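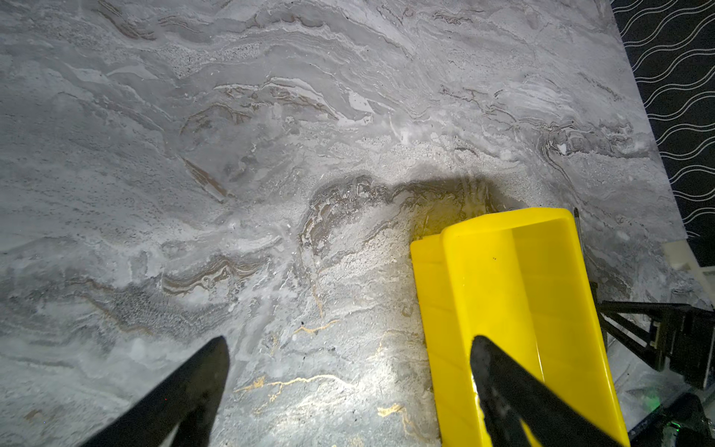
Nomvula Ngcobo

**Clanar wrist-view grasp kit**

Clanar is the small arm-and-camera setup we use at Illey to study one stubborn problem: getting a two-finger gripper to pick up shiny, thin-walled parts on a busy background. The yellow tray on gray marble is my favorite test — raised walls, a glossy floor, glare right next to it and gold veins that an edge detector loves to mistake for something solid!

The policy runs on the wrist view alone. Đức Lâm trained it on 3,701 grasps, then added a short correction step that lets the arm back off and re-aim when a fingertip lands inside a wall it meant to straddle. On our September test set of 200 tries, the corrected policy got 134 clean lifts. Without the step it got 28, and I'm still grinning about that gap.

**What's in the kit**

- Wrist camera mount and cable guide
- Two tapered black fingers, plus a spare pair
- Policy weights and the Swanepoel logging scripts
- Printed marble sheet, matte on the back

Fits the Jurier arm, both mount sizes. Direct sun still throws it off — we're working on exposure next, and the logs from failed lifts are included if you'd like to dig in.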